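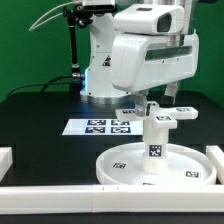 Our arm over the cross piece and its tray, club bench, Zostside

Gripper keeps landing short of the crossbar, tags or calibration?

Asked August 31, 2018

Hi all! We're a student robotics club in Zostside and we're entering the assembly class at the Jirkeren meet, our first go at anything with an arm. The task is to pick up a white post with a crossbar on top and set it back down in the round tray. We've been at it since July and I'm loving every minute, even the bad ones.

The piece has three small tags on the crossbar and a bigger one on the front of the post. There are more tags on the floor of the tray, and we've got a sheet with four markers lying on the table behind it for calibrating. The camera is on a pole next to the arm.

Our trouble is the last bit of the move. The arm goes to the right area, then the fingers close 15 mm short of where they should be, always towards the rail at the front. If we turn the tray a little the error changes direction too, which has us stumped. We're using the tag code from the Priltmont starter kit with hardly any changes. Has anyone seen this? Is it the sheet, the tags or us?

3 answers

Answer 1 (accepted)

Lovely project! The clue is that the error turns with the tray. If your camera calibration was off, the miss would stay put relative to the table whichever way the piece faced. Yours follows the piece, so I'd look at the offset from tag to grasp point.

The Priltmont code takes one tag size for everything unless you tell it otherwise. You have small tags up top and a large one on the post, so if it's reading the large one with the small size, it will think the post is much nearer to the camera than it really is. Measure the black square of each tag with callipers (not the white border!) and put both sizes in the config. Then run it with only the crossbar tags switched on, and after that with only the post one. If the two disagree you've found it.

Do tell us how you get on at Jirkeren, it's a brilliant day out.

Answer 2

Same happened to our school team. We had the sheet printed at "fit to page" and every marker came out a bit small. Print at 100% and check with a ruler. Also tape it down flat, ours curled.

Answer 3

What gripper is it? We had a Hollmann one and had to re-zero it every time it was switched on. Took us 533 test picks to work that out, and I'd happily do them all again.

Comment from the asker: It was the tag size! We had the post tag down as the same size as the little ones. Down to 2 mm now and the whole club cheered. Will reprint the sheet as well, thank you so much!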